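# kikness-tabletop

Notes and files on one cream tabletop, kept by Yupin Phetsri. Yes, a whole repo for a table. It has a wall behind it too.
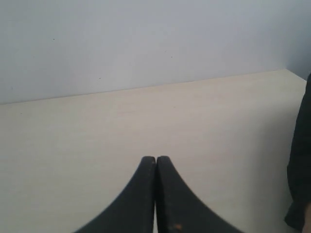 ## What's in the folder

- `surface/` – 650 stills of the top with nothing laid out on it
- `clutter/` – 3000 stills with things on it, mostly mugs, mail and the good scissors
- `wipes.csv` – a log of every cleaning, with the product used and my mood in the last column
- `notes.md` – complaints

The `surface/` set took longer than the other one. Keeping a table clear in a shared room is a full-time job, and I already had one of those.

## The table

Off-white leaning to cream, smooth, with a horizontal grain so faint that two people have asked me if it's there. It is. The wall is a plain light gray-white. On a dull afternoon the two drift close enough together that auto-threshold gives up, so set the far edge by hand.

Light is uneven. In the still at the top of this file the middle is brightest and the left side goes a bit gray. I haven't corrected for this and don't plan to.

## Known issues

- Small dark speck toward the left, a little short of the far edge. Issue #4, still open. Kubiak says crumb, I say dent. Please don't retouch it until we settle this.
- Dark cloth at the right edge, probably a sleeve.
- `wipes.csv` has a gap in April. The table was cleaned. I was sulking.

## Cleaning

Damp cloth, then dry cloth, along the grain. Plesico spray is fine. Daridico left streaks when I tried it, though I used around twice what the label says, so be fair to them.

## Use

Take what you like for backgrounds, color matching or settling arguments. Credit is nice. If you add stills, number from 100 up within your own subfolder and clear the mugs first – all of them, including yours.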